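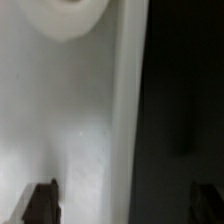 4. Recording examples with the wrist camera

Print this page | E-mail this page

Read section 3 first if the arm hasn't been homed today. This section covers the Plomow arm with the Riquelme two-finger gripper and the small wrist camera. Other grippers, see the Gallwood add-on sheet.

4.1 Before you start

1. Power on the arm, then the recorder. In that order.
2. Wait for the green light on the recorder. Takes around 67 seconds from cold.
3. Open the gripper fully. Both fingers should show at the bottom of the wrist view, one each side.
4. Wipe the lens. Dry cloth only, no sprays.
5. Type in a task name. Short, no spaces, same spelling every time – the sorter treats "whitebowl" and "white_bowl" as two different tasks and you will be the one merging them.

Note: if a finger is missing from the view the camera has slipped round in its clamp. Loosen, turn, tighten, check again. Don't carry on and hope.

4.2 Pale objects and pale surfaces

White on white is the hardest thing we ask for, so we want plenty of it. A rounded white part over a smooth white surface gives the learner very little to go on: a curved outline, a soft shadow under the edge, not much else. Keep that shadow.

1. Light from one side. Not straight down.
2. Look at the live view before pressing record. If you can't find the outline of the object, nor can the learner.
3. Don't touch the exposure once a batch is going. Lock it at the first take and leave it.
4. Bring the gripper in with the object between the fingers, towards the top of the view. Slow and even.

Note: small specks on a white surface are fine. Leave them in. Big smears, wipe off between takes.

4.3 Working near a rim or side wall

Sometimes one finger is over the lit surface and the other is out past the rim, over the dark. Allowed, and useful. But the dark side hides things. A dark finger over a dark background can nearly vanish from the view.

1. Open the fingers wide before you cross the rim.
2. Check the height by eye, from the side. Do not trust the wrist view for this.
3. Move across at speed setting 2. No faster.
4. If you loose sight of a finger altogether, stop, back off, add a lamp on the dark side, start the take again.
5. Keep takes where the finger is faint but can still be made out. Tag them LOWVIS.

CAUTION: keep hands out of the gap between finger and rim while the arm is live. The stop button must be within reach of whoever is holding the leader handle.

CAUTION: do not press a fingertip down on the rim to steady the arm. It bends the finger mount and the force readings are rubbish from then on.

4.4 Recording a take

1. Press the pedal once. Beep.
2. Hold still for a moment so there's a clean start.
3. Do the task. One go, no second grabs unless the sheet says "recovery".
4. Hold still again. Press the pedal. Two beeps.
5. Mark it: GOOD, FAIL or BIN.
6. Move the object a bit. Turn it as well if it isn't the same all the way round.
7. Repeat.

FAIL is not BIN. A missed grasp is a FAIL and we keep it. BIN is for knocked cameras, phones ringing, somebody leaning on the bench.

A full set is 300 takes per task. Change operator at least once in every set – people have habits and the learner picks them up. Swap between takes, never during.

4.5 Saving

1. After the last take press SAVE SET and wait. Dont pull the drive while the bar is moving.
2. Play back 7 takes at random. Look for frozen video, missing gripper readings, wrong task name.
3. Any bad one, play back the whole set.
4. Copy to the Nillov store. The recorder keeps its own copy until you clear it, so clear it only once the store shows the same number of takes.

Note: a set with no FAIL takes gets sent back for a second look. Usually somebody has been binning them.

Continue to section 5, Labelling.

Nillov Robot Support | Contact us | Page last changed October 8, 2026 | © Nillov | Back to top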